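Parish register of St. Blaise, Irklow, goes back to its shelf after conservation

IRKLOW, Thu 2 November. The oldest surviving sacramental register of St. Blaise parish has been returned to the parish archive following conservation treatment at the Dervishi bindery in Stallmont. The volume opens with a baptismal entry from 1651 and contains baptisms, marriages and burials in three separately ruled sections.

The register consists of 118 leaves of rag paper in a limp parchment cover. Treatment covered surface cleaning, repair of edge tears with Japanese tissue and wheat starch paste, and resewing of the first two gatherings on new supports. The original cover was kept. Iron gall ink had eaten through the paper on 18 leaves, and these were lined on one side only so that the text stays legible on the other.

Despina Vidmar, archivist for the Gralurov deanery, said the burial section had been closed to readers for many years. "The loss was along the gutter, and every opening made it worse," she said. "It can now be opened to a hundred degrees on a cradle. It should not be opened further."

The entries are in Latin up to the end of the second section. Feast days are used in place of calendar dates in many of the earlier baptisms, so that a child may be recorded as baptized on the eve of St. Martin or on the Friday after Corpus Christi. A conversion table has been prepared and will be kept with the volume.

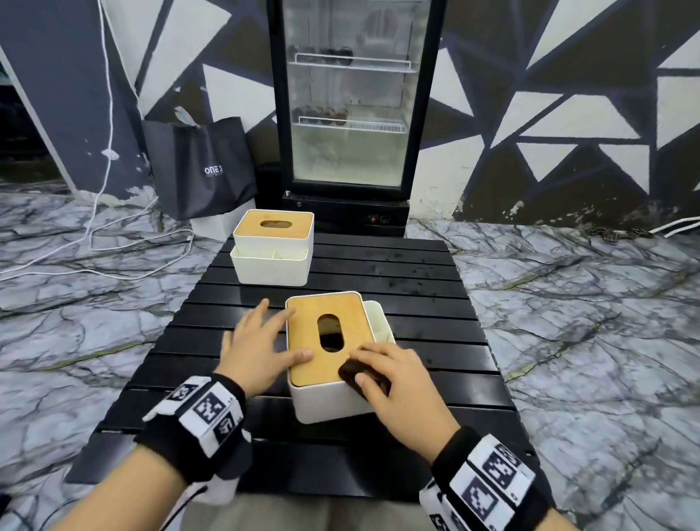

Access for readers

The register may be consulted in the parish reading room by appointment. Requests should be made in writing and should state the surname and the span of years wanted. Pens, food and drink are not permitted. Readers may take photographs without flash for private study. Certified extracts are issued by the parish office and are not available on the day of a visit.

Ridwan Lau, who is indexing the marriage section, has completed 160 entries. The index gives both parties, the witnesses and the officiating priest, with the spelling of each name as written and a standard form beside it. The first part will be placed in the reading room in January. Burials will follow, and no date has been set for them.

The second register, which continues directly from the first, has not been treated and remains available on microfilm only.

Related items
Feast of St. Blaise: times of Masses and blessing of throats
Gralurov deanery: changes to confession times
Stallmont chapel organ to be retuned before Advent
How to request a baptismal certificate
All Souls: list of the departed, last day for names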